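Folding on a blanket

Several readers wrote in after the last newsletter to ask where to fold laundry in an apartment that has no table to spare. The kitchen counter is usually taken, the top of the dryer is too small for anything wider than a hand towel, and the couch sags in the middle. Most people who answered our question on the notice board fold on the bed. Annatjie Adams, who ran the linen room at the old Van Wyk guesthouse for 17 years, folds there too, and she puts a fleece blanket down first.

Her blanket is a plain one that she keeps only for this. She doesn't smooth it out much. A few wrinkles in it make no difference to a shirt or a pair of pants, but she does pull it flat for pillowcases and anything else with a crease that will show. Clothes slide less on fleece than on a smooth bedspread, so a sleeve tends to stay where you put it while you bring the other one over.

There are drawbacks. Fleece picks up lint and gives some of it back, and dark clothes show it most. Annatjie shakes the blanket out of the window before she starts and washes it by itself every other week, without fabric softener. She also does the dark things last. Oluf Kárason tried the same thing with an old wool blanket and went back to a cotton sheet, which he says is easier to wash and worked just as well for towels. If you already have a sheet, start with that.

For shirts and other tops, lay the piece face down. Bring one side in to the middle with the sleeve turned back along it, then the other side. Fold the bottom up to the collar, or in thirds if your drawer is shallow. Pants go leg on leg, then in half, then in half again. Thick things such as sweatshirts never come out quite square, and they don't need to. Put them at the bottom of the stack.

If a piece ends up as a rough bundle, take hold of it by a corner and open it again. Patting it into shape takes longer and leaves creases in the wrong places. This goes for anything you folded in a hurry while it was still on your arm. Nosipho Steyn keeps those in a separate pile and goes through them when the rest is done.

Work from one end of the bed. Keep the unfolded clothes off the blanket, in the basket or on a chair, so that there is always a bare stretch to lay the next piece on. Finished stacks can go on the pillow end. Milan Kramer stacks by drawer instead of by person and carries each stack over as soon as it's high enough.

The laundry room on the lower level still has its long folding shelf, and you can use it until 9 in the evening. Please clear it when your load is done. Socks left behind go in the tray by the door, and the tray is emptied every Friday. 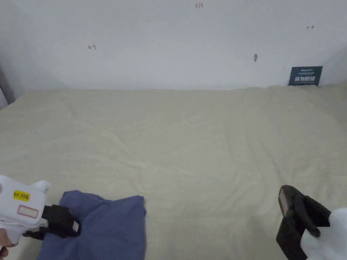
HIDENLOW, July

A blue piece on a beige fleece blanket, with one edge being taken up at the corner. Start a refold this way, with a small pinch at the edge and the rest of the cloth left lying on the blanket. Lift the whole bundle and the layers shift against each other.

Nokuthula Cele has two spare fleece throws to give away, both washed and large enough for a double bed. Leave a note in her mailbox. Next month's item is on drawers and closet shelves, and we would like to hear how you store bulky sweaters over the summer. Send a few lines to the newsletter box by the last Friday of the month.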